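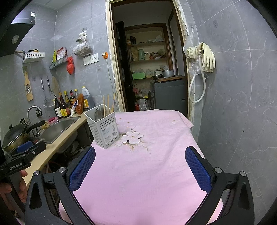

Kitchen end, pink tablecloth. Ladle and chopsticks in the white utensil holder.

2 Apr 2020

Gajdoš hard oil, second go. The leaflet says "fully cured in three days, impervious to tea, wine and detergent." I didn't believe it in December and I'm not much closer now, but Mayu Hoshino thinks my first test was unfair on the oil (damp blanks, cold shop), so I redid it with dry ones.

Stock: beech spoon blanks from the Skerumcombe batch, same board as far as I can tell from the grain. Batch number on the tin is 604. Sanded, wiped with a wet rag to raise the grain, dried, sanded again. One thin coat, wiped back after 35 minutes because the leaflet gives a range so wide it's useless and I had to pick something. Second coat next day. Left on the rack by the window, heater off overnight.

Controls: plain beech, no finish, and a set with the old Dremberg linseed we've used for years. Joon-young Seok cut the blanks and pencilled letters on the ends. He kept the key to himself until I had written down my scores. We should have done that the first time.

Tea test. Strong black tea, a spoonful on each, left till cold, rinsed. Bare beech stained badly, as expected. Dremberg stained a little with a clear ring. Gajdoš stained a little with a fainter ring. If I'm being generous that's a win for the Gajdoš. If I'm not, it is the difference between two rings I had to tilt under the lamp to see. "Impervious" it is not.

Detergent. Soaked in warm dish water, wiped, dried on end. Grain came up on all of them. The Gajdoš felt smoother at first, then by the next morning I couldn't sort it from the Dremberg with my eyes shut. Mayu tried and got one wrong. Joon-young says he could tell by smell, and I think he's right, there is still a solvent note. On day 3! So what does "fully cured" mean here? Dry to the touch, presumably, which I'd have accepted if they had written that.

Rang Brurkton, who sell it. Pleasant man, no data. He said restaurants love it. I asked which test the food contact claim rests on and he said he would send a sheet. He said the same in December.

Price: the Gajdoš costs a lot more per tin and they say you use less. I weighed the tin before and after but forgot to allow for what went into the rag, so that number is worthless and I've crossed it out. Do it again with the rag weighed too.

What bothers me about my own setup:
- scoring stains by eye, and my eye wanted the oil to fail
- the heater. Shop temperature dropped overnight and I have no reading after I left
- too few blanks to say anything about a difference this small

Mayu wants to switch for the next order anyway, on the strength of the color, which is warmer. Fair enough, I like the color too. I'd just want the "impervious" line off our care card before anybody prints 100 of them.

Next: leave the remaining blanks until the smell goes, note the date, then repeat the tea. Thermometer with a memory on the rack. Chase Brurkton for the sheet.

Old Dremberg tin is nearly empty, lid won't seat. Decant into the jar.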